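Home Ask Browse topics Members Log in

Gripper jaws keep squeezing after I let go. Safe to keep using?

Posted by Océane McIntyre, 02/09/2019

Hi all! I've got a pair of hand-held grippers from Hanon (the kind you hold by the handle and squeeze, with a little motor doing the closing) and I'm using them to practice packing snacks into tins, one gripper in each hand. The left one has been great. The right one has started doing something I don't love.

When I release the trigger, the jaws are supposed to open. Most of the time they do. But every so often they stay shut, and then they tighten a bit more on their own, for maybe a second, before they finally let go. First time it happened I had a wrapped sesame cake in there and it came out as crumbs. Funny once! Then yesterday it caught the edge of my finger while I was straightening a packet between the pads. No blood, just a good pinch and a word I won't type.

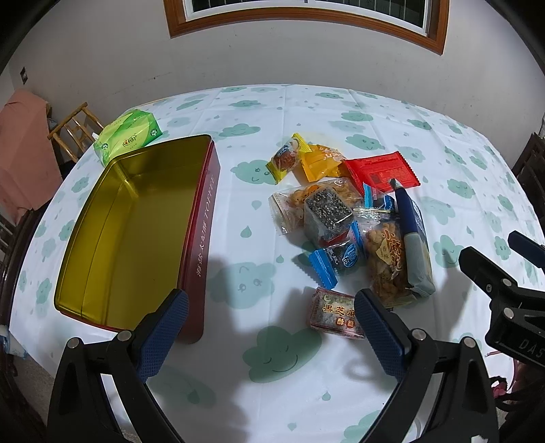

I've tried turning it off and on, and I swapped the two cables between the grippers. The fault stayed with the right one, so I don't think it's the cable. The firmware is the same on both, version 4. I also wiped the pads down, which did nothing except make them look nicer. Is this a setting somewhere, or is something dying in there? And can I keep working with it if I'm careful? I'd rather not send it back if there's a fix I can do at the kitchen counter, because the last return I did with anybody took most of a month (different company, but still).

Posted by Yoshinori Arai

Please stop using the right one until you've sorted this out. A jaw that closes when you've told it to open is a fault you don't work around by being careful, and you've already had your finger in it.

My guess is the trigger sensor. On mine (same general type, bought used through Hattori) the trigger has a small magnet that slides past a sensor, and the magnet had come loose in its pocket. When I let go of the trigger the magnet lagged behind, so the thing thought I was still pulling. If it had shifted the wrong way it read that as pulling harder, and that sounds a lot like your extra squeeze.

You can check without opening anything. Keep the jaws empty and your other hand well away, plug it in, and open the status page. Watch the trigger number while you pull and release slowly. Mine ran from 0 to 2000, and with the loose magnet it hung up partway on release and wobbled. If yours drops cleanly to the bottom every time and the jaws still close, then it's the motor side, and I'd leave that to the repair people. Try it a good long while before you decide it's fine. Mine behaved for 7 pulls in a row and then stuck twice.

If it is the magnet, don't glue it yourself while it's under warranty. I did, got it slightly crooked, and had to do it over.

Also, pull the power before you reach between the pads. Letting go of the trigger doesn't count as off.

Posted by Wivis

mine did this too, it was cold in the garage. warmed up and it was ok. maybe try that?

Posted by Océane McIntyre

Thanks both! It's not cold in here so I don't think it's that. Ran the trigger test with the jaws empty and the number does hang on the way down, not every time but enough. I've unplugged the right one and written to Hanon. Carrying on left-handed for now, very slowly.

Related posts
Trigger reads zero after update
Finger pads peeling at one corner
Left and right grippers swapped in the software
Triltolov battery pack gets warm while charging
Best way to practice picking up soft packets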